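## Can a machine tidy a shop yet? (my half of the report)

So for our project I got to pick the chore, and I picked the one I hated most at my old store job: putting small things back where they belong. Glasses, little bottles, snack bags, drinks on a shelf. It sounds easy until you try to write down every step for something that has no idea what a glass is!

Our project is called Zundis, and the plan was pretty simple. People do the chore first with hand-held grippers, all of that gets saved, and then the software tries to learn it. We ended up with 928 recorded tries. I threw out 254 of them (mostly my own, I get sloppy before lunch), and I'm still a little sad about it.

Clear glass was the part I worried about from day one. It's small, it's see-through, and it sits on a white table next to a clear stand, so even I have to look twice. Snack bags are the other extreme – super colorful, but they squish and slide around.
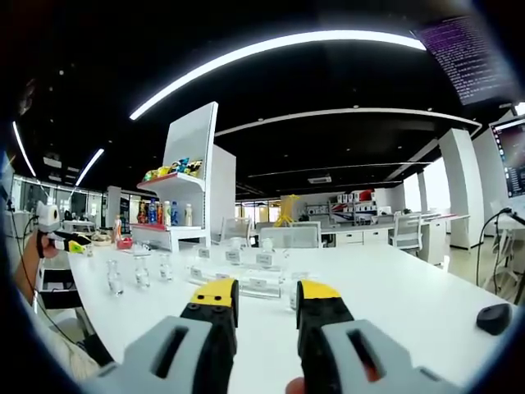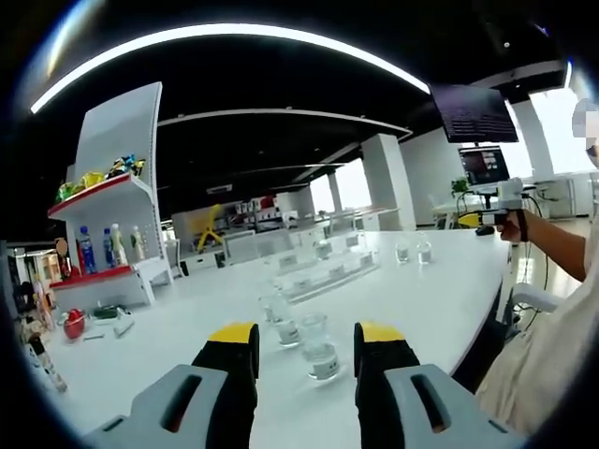

*Fig. 2. Long white table with clear glassware and the stand with its white labels, display shelf on the left, hand-held grippers in use.*

For the test I kept it to 102 runs, all with the same job: pick up one glass and set it down by the right label. Bottles went better than I expected. Glasses went worse, and the misses were nearly always tiny, like a finger landing just beside the rim (so annoying to watch).

Would I let it close up a store at night? Nope, not yet. Would I let it line up drinks while I'm standing next to it? Sure, I think I would, and a year ago I'd have laughed at that.

Still to do before January: redo the glass runs with darker labels, and fix the run log, where I used two different names for the same stand.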